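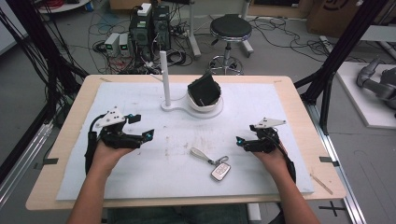 I lost the car key again in October. It was in the pocket of a raincoat I hadn't worn since the weekend, on a hook behind two other coats, and it took me most of a Wednesday morning to find it. I missed a dentist appointment and paid the fee for missing it. After that I decided the key was going to have one place and I was going to stop arguing with myself about where.

The key itself is easy to describe. It's a fob, silver and white with dark buttons, on a metal ring with a light gray leather loop. The loop was an upgrade. For years I had the fob on a ring with everything else: house key, mailbox key, bike lock key, the key to a storage unit I gave up when I moved out of the apartment on Rafferty Street. All of that together was heavy and it pulled holes in my jacket linings. So last spring I split them. The house keys went on their own plain ring and the fob got the leather loop, which I can hook over a finger when I'm carrying groceries.

Splitting them fixed the pockets and made the losing worse. One big bunch of keys makes noise when you put it down. A fob on a leather loop makes hardly any. I'd set it on the arm of the couch or on top of the mail and it was gone.

I tried a few things before I got to the bowl.

First was a row of hooks by the front door. The leather loop fits over a hook fine. The problem was that I come in through the side door when I have the car, and the front door is at the other end of the house. I used the hooks for 9 days and then they turned into hooks for dog leashes and a tote bag.

Second was a drawer in the kitchen. I cleaned out the one closest to the side door, wiped it down, and put in a divider. Within a week there were batteries in it, and takeout menus, and a tape measure. I also didn't like that I couldn't see the key. I kept opening the drawer at night to check.

Third was a tracking tag. It does work, but I had to find my phone to find my key, and I lose my phone too. I took it off the ring when the battery ran down and never put it back.

What I have now is a white stand with an upright rod and a white bowl set at one end of the base. The brand is Jurner and I got it from a home store called Tromemau that was clearing out its floor displays. I won't pretend I compared a lot of them. It was white, the bowl was the right size, and it didn't have a motto painted on it.

The bowl holds more than the key, and that was where I went wrong at the start. I have a black fabric pouch with a flap top that I use for the small things I take out with me – earbuds, lip balm, a folded-up shopping bag, a couple of bandages. I bought the stand thinking the pouch and the fob would both go in the bowl. They do both fit. But if the fob goes in first and the pouch goes on top of it, I look over, see the pouch, and don't see a key. I did this three mornings in a row. On the third one I had already checked the raincoat.

So the rule is that the pouch lives in the bowl and the key lies out in front, on the surface, with the loop facing me. It sounds like a small change and it was. I can see it from the stove. When I pick up the pouch I pick up the key next, in the same trip.

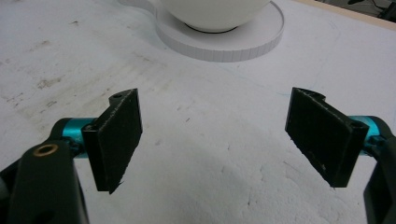

Is it worth getting a special stand, or will any dish do?

Any dish will do if it stays put and you don't let it fill up. A cereal bowl from your own cabinet is fine to start with, and if you're still using it after a month you can decide if you want something nicer. I'd pick one with straight enough sides that a pouch stands up in it, and I'd skip anything so light that it slides when you grab things out of it.

The filling up is the part I still work at. A bowl near a door collects things. In the first month I took out receipts, a dead pen, a screw I haven't matched to anything, two dog treats, and a button. My fix is that I empty it on trash night, when I'm already walking around the house with a bag. If it holds anything other than the pouch, that thing gets put away or thrown out. I don't sort it and I don't make a pile for later.

I thought about lining the bowl with felt. I had some left over from putting pads on chair legs, an Arken pack of 159 pieces in different sizes, most of which I will never use. I cut a circle, put it in, and took it out two days later. It had crumbs all over it and I couldn't wipe it. A bare bowl I can rinse.

The leather loop needs a little care too. Light gray shows everything, and mine went dark where my finger goes through it. I wiped it with a damp cloth and let it dry overnight, and it came back most of the way. I keep it away from the sink now. If I were buying again I might get a darker one, but I like being able to see it against a dark coat or the car seat.

While I was at it I dealt with the spare. It had been in an envelope in my desk with the car's paperwork, and I could not have told you that on the morning of the dentist. It's now in a labeled box on the closet shelf, and the label says SPARE CAR KEY in marker. I tested it in the driveway to make sure it still unlocked the doors. It did, but slowly, so I changed the coin battery and wrote the battery type on the inside of the lid.

One thing I haven't solved is guests. People who visit see a bowl by a door and put their own keys in it, which is perfectly reasonable. Last time my sister stayed, her keys went in the bowl, her sunglasses went on top of the pouch, and my key got pushed to the back behind the toaster. I may put out a second dish when I have company. I have a blue one that doesn't match anything and hardly gets used.

If I had to put a number on how many times I've looked for that key since I bought the car, I'd say 1000 and I wouldn't feel I was exaggerating. Since the stand went up I've looked for it twice, and both times I had come in through the front door with my hands full.

Next is the junk drawer, now that the key doesn't live there. The tape measure can stay. I'm planning to go through the batteries this weekend with a tester and see which ones are any good.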